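Robot laundry sorting

Last updated Oct 31, 2020, by Csenge Lengyel

We use cookies to remember your reading preferences. By continuing to browse you accept our cookie notice.

Robot laundry sorting is the use of machines to separate, pair, fold and put away clean clothes and household linens. It belongs to the larger field of household robotics, which also takes in dishwashing, table clearing, floor care and general tidying up. Washing and drying have been done by machine in ordinary homes for generations, and it is the part that comes afterward, the standing at the bed or the kitchen table with a warm heap of mixed clothing, that has stayed stubbornly in human hands. As of this writing there is no machine sold for the home that will take an unsorted load and return it to the drawers, although a good many pieces of the job can be done under helpful conditions.

Background

The trouble with laundry, from a robot's point of view, is that cloth has no shape of its own. A mug is the same mug whichever way it is turned, and a program that has learned where the handle is can go on finding it. A T-shirt dropped twice will land in two different shapes, and most of it will be hidden under the rest. Engineers call such things deformable objects, and they have been a favorite headache of the field for as long as there has been a field to speak of.

Factories got around the problem long ago by keeping it out of the building as far as they could. Industrial laundries feed flat sheets and towels into ironing and folding machines, with a person at the front end finding the corners, and the machines do beautifully so long as every piece is the same kind of thing. Homes are not so obliging! A family basket may hold a sweater, a pillowcase, baby clothes and a great many socks, and very few of them match in size or weight.

Typical test setups

Most research is done on a table with two arms mounted along one side, within reach of a shared middle area. Two arms are preferred to one for the same reason that people prefer two hands, as one can hold while the other smooths or pulls. Clothes are commonly mixed in with dishes and other household goods, so that the same table can serve for several chores and the software has to pick out what matters.
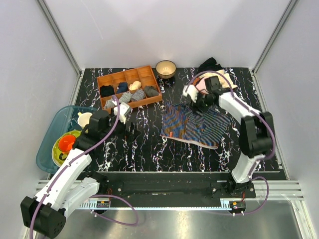
Two-armed table with rolled socks in a wooden organizer, unsorted clothing at the right and dishes in a basin at the left.

Socks have a special place in this work. They are small enough to be lifted by an ordinary two-fingered gripper, they are cheap, and they come with a built-in question that any reader will know from home, namely which one goes with which. A divided tray or drawer insert makes a handy goal, because it is plain at a glance whether a sock has been put in a compartment or left lying across the divider.

The exercise known as the Drustden tray, named for the Drustden workshop where Lerato Magagula first wrote down its rules in June, is a fair example of the kind. A trial begins with a pile of mixed clothing and a partly filled organizer, and the machine is given 6 minutes to move what it can. A sock counts as put away if it is inside a single compartment with no more than its cuff showing. Magagula's notes allow 2 attempts at any one item before the robot must move on to something else, a rule she is said to have borrowed from the way she deals with her own children's pajamas.

Grasping cloth

Picking up a piece of fabric sounds like the easy part, and for a single item lying by itself it very nearly is. Two flat fingers come down on either side, close, and gather a fold between them. Since cloth gives way, the fingers need not be placed as exactly as they would be on a glass or an egg, and a grasp that is a little off to one side will often still hold.

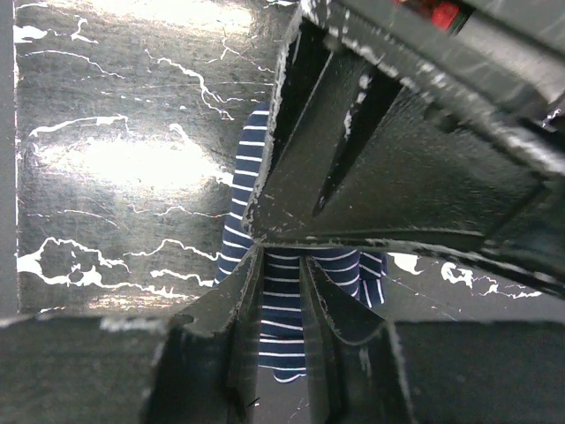 The harder question is what has been grasped. A gripper may close on one layer or on several, or on the item wanted together with a corner of the one beneath it, and in a tangled heap even a person has to give things a shake to find out. Some groups, among them the small firm Solico, have tried pressure sensors in the fingertips to tell thick bunches from thin ones. Others rely on lifting the item and looking at it again. Both ways cost time, and time is where household machines compare most poorly with people, who can pair socks while watching television and hardly know they are doing it.

Patterned fabric brings a further wrinkle, if the word may be forgiven. Stripes help a camera follow the folds of a garment and guess at how it is lying, but they can also make two different items look like one. Dark colors have the opposite fault, and black and navy socks are mistaken for each other by machines much as they are by people dressing before sunrise.

Learning from demonstration

A popular approach in recent years has been to let people do the chore first, guiding the arms by hand or through a matching set of controls, and to train the software on recordings of what they did. The Mthembu collection, put together for teaching purposes, holds 400 such recordings of sorting and putting away. Its editors took care to keep the clumsy ones, on the sensible ground that a robot needs to see how a dropped sock is picked up again as well as how a good one is placed.

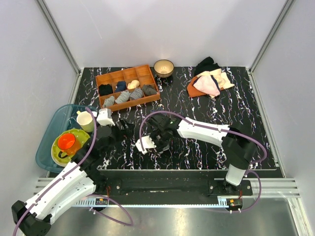
Programs trained in this way tend to do well on the table where they were taught and less well anywhere else. A change of lighting, a shinier tabletop or a tray turned a few degrees can be enough to spoil things. The Lenum group reported that moving its organizer just 5 inches from its usual spot caused more missed placements than swapping every sock for a new one, and it has since moved the tray between sessions as a matter of habit.

Present state

Whether machines can do the laundry yet depends a good deal on how much of the laundry is meant. Moving one small, separate item into an open compartment is within reach of present equipment. Folding a shirt that has been laid out flat has been shown many times over. Pulling a particular garment from a deep pile, turning it right side out, and deciding which member of the family it belongs to are much further off, and the last of these may call for a kind of knowledge that is hard to collect on any table. Cost is a hurdle too, as is the room taken up by a pair of arms in a house that may barely have space for the ironing board.

See also: Deformable objects; Household robotics; Industrial laundry; Two-armed manipulation

Contact the editors | Copyright 2020 | Back to top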